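From: Radek Mikuš
To: film club list
Date: December 18, 2018
Subject: Re: The ending of Madberg (spoilers!)

Hello all,

I answer to Silviu's message from last week, sorry for the delay. I wanted to see the film a second time before I write.

Silviu Anghel wrote:
> I found Madberg well made but cold. The first hour is only two
> sisters and a locked mountain hotel, and I was very tense. Then the
> brother arrives and everything is explained in one long talk at the
> dinner table. Why show us the cellar after that? I already knew.

I agree about the dinner talk. It is too long, and the brother speaks like he is reading from a letter. But on the second viewing I noticed that the older sister never looks at him, she looks at the clock behind him. The clock stands at 8 in every room of the hotel. So for me the talk is a lie, or half a lie, and the cellar is necessary.
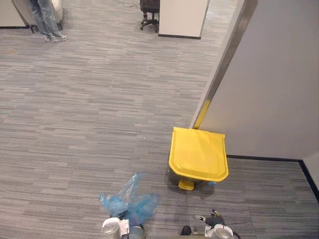
Is the longer version worth the time?
Only if you liked the slow first hour. It adds the arrival by bus and a second phone call with the mother, and the cellar part is the same in both versions.

What I like most is the sound. There is almost no music until the younger sister finds the coat, and then we hear a very low organ for maybe one minute. In the small room at the Estrella I could feel it in the seat. At home, on my laptop, I did not hear it at all, so please use good headphones.

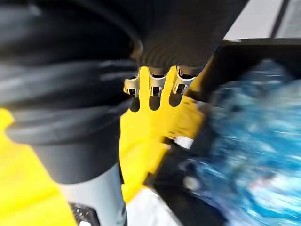 Cherry Mae Lumbao wrote to me that the organ was for her the weakest part, because it tells the audience when to be afraid, and she would prefer only the wind. I understand this, but I think the wind alone would be too similar to Plosley, where we had wind for the whole film and half of our row was sleeping.

The acting is good from both sisters. The brother is the problem. He is frightening when he is silent, and less with each sentence.
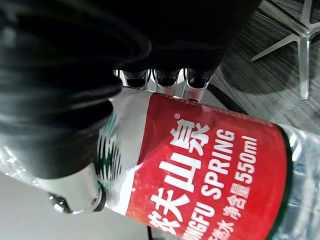
Jayson Bañez disagrees: the brother is meant to be a bad liar, and a better speaker would ruin the last shot on the stairs. Maybe he is right. I will think about it more, but I still wanted to leave the table before the dessert.

About the last shot. The door opens, we see the light, and it is cut. Many people at my screening were angry. For me it was correct, but I would hold it two or three seconds longer,
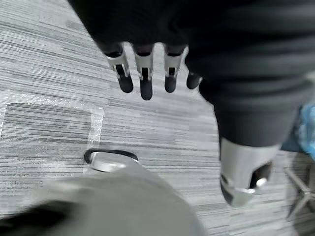
so that we have time to ask which sister is holding the key. With the fast cut I missed it the first time, and I only saw the ring on her finger when I watched again.

For the next discussion I propose Clirnetti. It is older and much shorter, and Mark Anthony Panganiban has the disc with English subtitles, which he can lend.

Best regards,
Radek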